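Sudby Building – Room 27, Work Table Area
Housekeeping and Trip Hazard Checklist, February
Inspector: Girish Negi
Area contact: Brijesh Kashyap

1. Table stable and level – Satisfactory.
2. Papers kept in folders – Satisfactory.
3. Cloths kept in tray – Satisfactory. Fold after use.
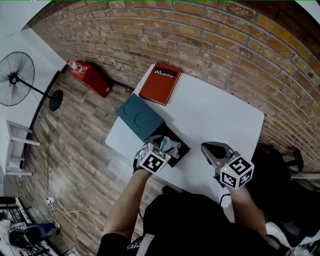
Item 3: cloth in the black tray, folder at the wall end of the table.

4. Floor clear of cables – Action required. The power strip and its white cables are to be moved off the floor planks.
5. Standing fan – Guard in place. Base to remain clear of the walkway.

Item 4 to be corrected within three days and reported to Mr. Negi, extension 211.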